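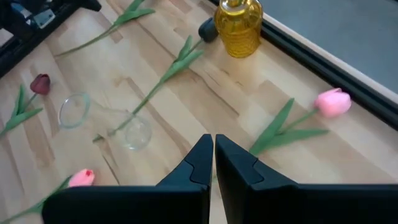 How long does a cremation take?

Two to three hours in the chamber for most adults, then a cooling period, then the part with the magnet and the processor, which I will get to. The whole business from the back door to the labeled container ran to most of an afternoon on the day of my visit.

I asked because I had a free coffee in my hand and it seemed rude to ask about parking. The Burneo Funeral Home and Crematory in Fevbridge holds an open day every September, and for years I had filed the flyer with the pizza coupons. Then my aunt died in the spring, I signed a great many forms without reading them, and this year I kept the flyer.

Doors opened at 10 a.m. There was a sign-in book, the same kind they use at viewings, and several of us hesitated over it. The man in front of me wrote "just looking."

The front of the building is what you would expect. Carpet that swallows your shoes, lamps at half strength, tissues within reach of every chair. We were shown the two viewing rooms, and then the arrangement office, where I had spent a morning in April. It looked smaller. The price list was out on the desk, all of it, with direct cremation at the top and a line further down for "memorial folders, extra, each." Our guide said people are allowed to ask for that list over the phone and hardly anyone does. I certainly hadn't.

Next came the casket room, which is mostly corners now. Full-size caskets take up floor, so Burneo shows cut-off ends mounted on the wall, like trophies from a very slow hunt. You pick your lining from one panel and your handles from another. The cheapest is a plain cardboard cremation container, kept behind the door, and you do have to ask to see it. To their credit, when I asked, out it came. A woman in a raincoat knocked on it and said it would do her fine. Her husband said they would talk about it in the car.

There was a table of urns by a supplier called Cordeiro, in everything from brass to something described as "river-inspired." A standard adult urn holds 200 cubic inches or so, and the old rule is a cubic inch for every pound. Everyone in the group went quiet and did the arithmetic. I am comfortably standard, thank you.

Then through a steel door, and the carpet stopped.

The crematory is a clean, loud garage. The unit is a Temo, beige, the size of a delivery van, with a control panel that looks borrowed from a bakery. It was off for the day, and the guide raised the door so we could look in at the brick. He told us this one had done 392 cremations last year and that the floor gets relined when it wears into a dip. A teenager asked how hot it goes. The answer was 1,600 to 1,800 degrees, and the teenager nodded as if comparing it with another place he'd toured.

What stayed with me was the disk. Each person who comes in gets a small stainless steel disk with a number stamped on it. It goes on the paperwork, rides through the chamber, and comes out in the bag with the ashes. The sample passed around was 2929. It weighed nothing much. I have one at home, I suppose, in the bag inside the box inside my aunt's urn on my bookcase, and I had never known to look.

The magnet picks out screws and staples. Hip joints and knees are lifted out by hand and go in a bin for recycling, which is allowed as long as the family has signed for it. Another of my forms, presumably. The processor is a steel pot with a blade, and the guide described it in one sentence and moved us along.

Questions were taken back in the lobby. Scattering at sea: three nautical miles out, and you tell the EPA within 30 days. Pacemakers: removed first, every time, since they can explode. Prepaying: $600 down on the basic plan, with $3000 covering everything short of the lunch. Somebody asked whether the plan moves with you if you leave the state, and got a long answer that I would want in writing.

Lunch, as it happened, was sandwiches, in the larger viewing room. Egg salad went first. I took a brochure, a pen with the Burneo phone number on it, and a blank copy of the authorization form, which I read at the kitchen table that night from top to bottom. It's four pages. Page three has the part about the joints.

The open day runs until 2 p.m. and parking is behind the building, to the left of the door marked Deliveries.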